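Strain Relief for Cables That Move

A cable that never moves can be held with almost anything. A cable that crosses a joint, a hinge or a sliding carriage is a different job, and most of the failures that come back to a repair bench are of this second kind. The copper breaks inside the jacket, usually within an inch of a clamp, and the fault comes and goes for weeks before it becomes permanent.

The procedure below applies to low-voltage cable bundles up to the thickness of a thumb. It does not apply to line-voltage wiring, which has its own code requirements.

Tools and materials

Stranded cable rated for flexing
Cable ties or hook-and-loop straps
Soft sleeve, split or braided
Flush cutters
Masking tape and a fine marker
A multimeter with a continuity buzzer

Do not use solid-core cable on a moving section. It will pass every test on the day it is installed.

Step 1. Find the fixed points

Move the joint by hand through its full travel, power off. Watch where the cable wants to go. Mark the last place on each side of the joint where the cable does not move relative to the part it lies on. Those two marks are the anchor points. Everything between them is the service loop.

If the anchors end up very close together, the joint is asking the cable to bend too sharply. Move one of them back along the part until the bend opens up.

Step 2. Cut the loop to length

Set the joint at the position that puts the anchors farthest apart. Lay the cable between them without tension and add 40 mm. Now run the joint to the opposite end and check that the extra length does not catch on a screw head or get pinched as the joint closes. If it does, change the direction of the loop before you change its length. A loop that leaves the part sideways will often clear where a loop that leaves it straight up will not.

The Forkthorpe bench notes, which Marin Radonjić kept for many years, give a minimum bend radius of ten cable diameters for moving sections. Data sheets for flex-rated cable sometimes allow less. Use the larger figure if there is room.

Step 3. Sleeve before you tie

Slide the sleeve on so that it passes under both anchors. The tie should grip the sleeve, and the sleeve should grip the bundle. Ties pulled down on a bare jacket leave a groove, and the groove becomes the place where the bend concentrates.

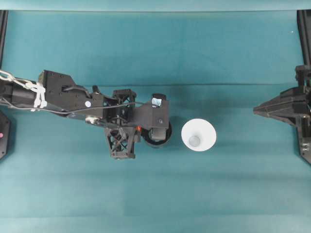

Tighten each tie until the bundle cannot be pulled through with two fingers, then stop. Hook-and-loop is preferable wherever the bundle will be opened again. With nylon ties, trim the tail flush with the head. A tail cut at an angle is sharp enough to open a knuckle or a neighboring jacket.

On round tubing, cross the tie once between the bundle and the tube – a figure eight – so that the bundle sits on nylon and does not rub the tube. On flat brackets, use an existing hole if it has a smooth edge. Deburr it first if it does not.

Step 4. Leave the connectors alone

A connector is not an anchor. Place a tie within 5 cm of each connector and leave slight slack between the two. Tug the cable on the far side of the tie and look at the connector. It should not move at all.

Step 5. Test

Clip the multimeter across one conductor, buzzer on, and cycle the joint 100 times by hand. Any break in the tone is a failure. Repeat for each conductor, or wire them in series and test the whole bundle at once. Ermira Obradović at Norkedent wires them in series and wiggles each anchor during the last few cycles, a habit worth copying.

Record the cable type and the loop length on masking tape near the fixed end. Check the anchors again after 2 weeks of use, when nylon ties will have settled and the sleeve may have crept.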